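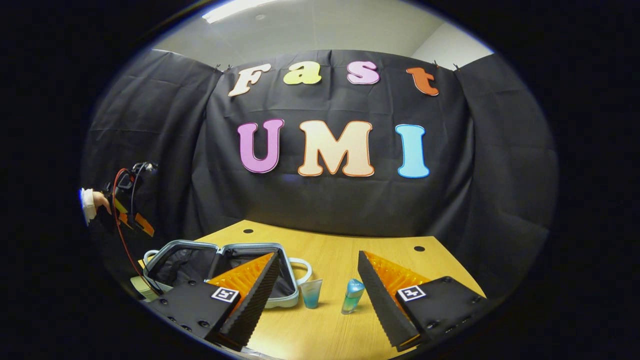

Lonudow, Nov 29, 2025

To: Arlindo Miranda, Gradine
From: the Amano knitwear project
Second progress report

You asked for plain figures this time and fewer adjectives, so I have tried to write it that way. The short version is that the clothes are good, the sales are slower than the plan said, and I am less sure than I was in February that the plan was ever right.

What we said we would do

The proposal promised a small winter range in British wool, cut to be worn over several seasons, with a repair service for anyone who bought from it. There were to be 11 styles. There are 11 styles, although two of them are the same cardigan in different lengths and I would have called that one style if I had been writing the proposal on my own.

What has been made

We have finished 212 garments. Most are jumpers and cardigans, and the rest are a sleeveless slipover that everyone in the workroom likes and customers mostly put back on the rail. Lorkard, who spin for us, delivered the navy and the oatmeal when they said they would. The rust came late and a shade browner than the sample card. We used it anyway. It looks fine with denim and rather dull with black, and I have asked for the next lot to be checked against the card before it leaves them.

Sizing is still a weak point. The larger sizes were graded up from the medium by simple arithmetic, and you can tell: the armholes are too deep and the shoulders slide. We have redrawn the pattern for the crew neck. The cardigans have yet to be done, and I would sooner hold those sizes back than sell something that doesn't fit.

Money

Of the grant, £1,850 is unspent. Please don't read that as thrift. It was set aside for the lookbook, and I stopped the lookbook. The quotes covered a model, a location and a printed booklet, and I could find no evidence that any label of our size had sold a single extra jumper by printing one. If Gradine still wants a lookbook as a condition of the grant, tell me and I will book it, but I'd like it noted that I argued against it.

Repairs

The repair service has been open since the first sales and hardly anyone has used it. The hopeful reading is that the knitwear is holding up. It may also be that people haven't worn it enough yet, or have forgotten the card in the pocket. The weather stayed mild well into autumn and wool doesn't pill at the elbow while it sits in a drawer. I don't think we should claim anything about durability until next winter is over, and I have taken the word "lifetime" off the swing tags.

Customer survey

We handed out 100 feedback forms. The ones that came back were very kind, which makes me trust them less. People who take the trouble to fill in a form about a jumper are usually people who like the jumper. The useful comments were about washing (too many steps on the label) and about the neckline on the slipover, which several people found too high to wear over a shirt collar. Both can be put right cheaply. The label has already been rewritten.

What I would like to change

I propose dropping the longer cardigan and the slipover in its present shape, and putting the yarn into the crew neck, which sells without any help from us. That would leave nine styles against the 11 agreed, so I need your written consent. I would also like to move the lookbook money across to pattern work on the larger sizes.

I know the original aim was to show that a small range could replace a good part of somebody's winter wardrobe. Nothing we have so far shows that. Our customers have bought one jumper each, for the most part, and presumably gone on wearing everything else they own.

The stock list and the receipts follow separately. The next report is due in February, and I will include returns in it by size.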